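Household chores: is anyone past the demo stage?
Flivetthorpe Automation Board > Manipulation

planik_user
27 September 2022
Sorting small personal items into a box is my benchmark. A two-finger gripper handles a rigid case without trouble. The strap is what ruins the grasp estimate.
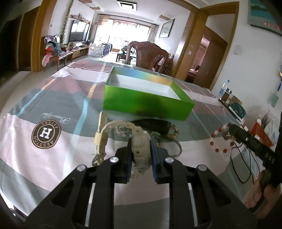
Cream plastic watch held by the case, open box behind it.

Our Planik arm managed 63 of 138 picks unattended on similar items. I would not call that doing a chore.

kzwane
Depends on your object set. Mugs and boxed goods are close to solved at Bremedum, where I work on the packing line. Jewelry is a poor test.
Khanyisile Zwane

planik_user
Houses contain jewelry. A test that leaves it out measures a packing line.

torque_limit
Agree with planik_user.

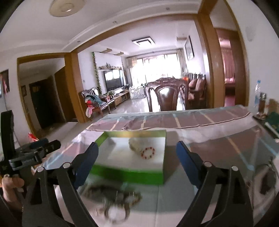
Bracelets are my main objection to the "close to solved" claim. They have no fixed shape, so a stored grasp is worthless the second time. Put one on a glass tabletop with a striped cloth showing through, like the dark beaded one in front of the box, and depth sensing has to cope with reflections too. We lost 20 picks out of 25 on glass with a Kratochvíl sensor.

kzwane
Then cover the glass. We change fixtures on the shop floor all the time.

torque_limit
My customer is a household. They keep the table they have.

kzwane
Fair for homes. I still disagree about shop floors. Will post our October numbers with the failures included.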